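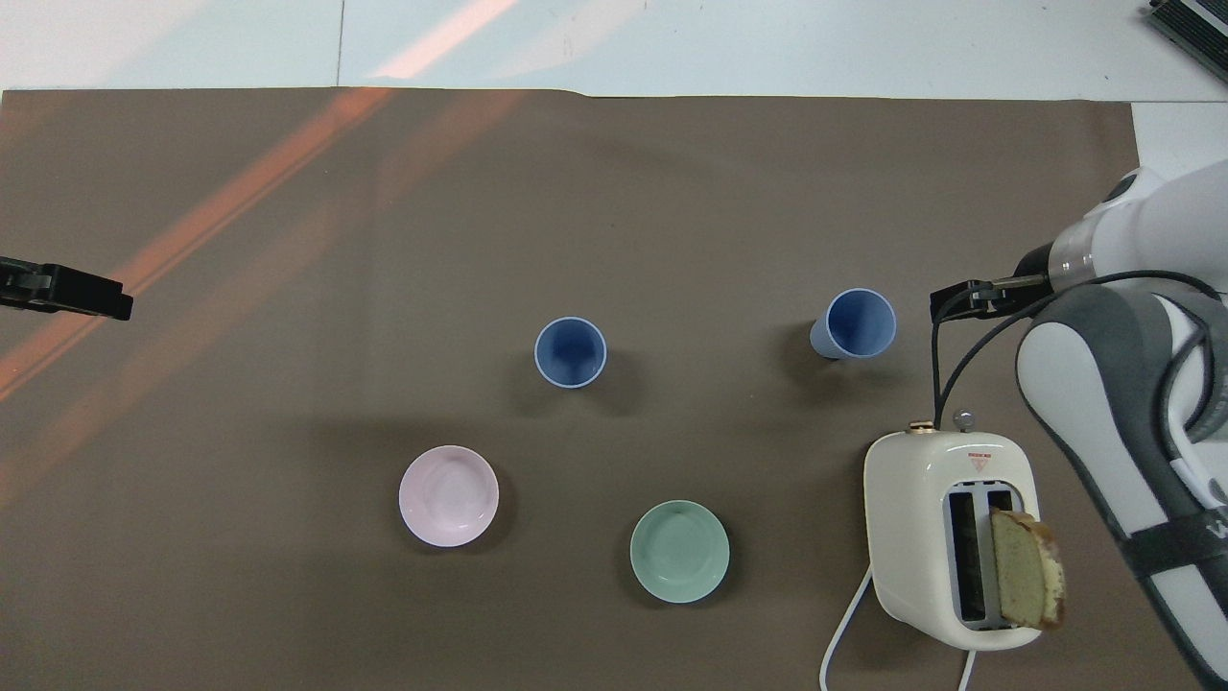
Should a fan page print where a young video star went to school and which job she had before she was known?
Only when she has told it herself in public, and even then the page should say where she told it.

I read many of these short biographies in the evening, and I think most of them are written too quickly. One site writes that a singer worked in a bakery. A second site copies it, and by Friday it stands on twenty pages as a fact. When she later says it was her sister who had this job, no page is corrected.

For two years I helped with the pages at Kodivero, a small fan site for people who make comedy videos. We had 1,464 biographies. One winter I looked for the source of every "before fame" line, and in 118 of them I could find no source at all. I proposed to delete these lines. The other editors were against it, for the reason that a short page looks poor and readers leave it. I understand this worry, but I don't share it. A page with three true sentences is more useful to me than a page with ten sentences of which I must doubt four.

There is also the question of the family. The young man from Grodenthorpe who became popular with his kitchen jokes never spoke about his parents. Still, his page gave the street where they live. He chose to be seen by strangers, and his parents did not choose it. I asked for this line to be removed, and it took until December.

I don't want such sites to close. I learned a good part of my English from them, and I still like to know in which town a funny person grew up. I only ask that the writer puts a link behind the sentence, or leaves the sentence out.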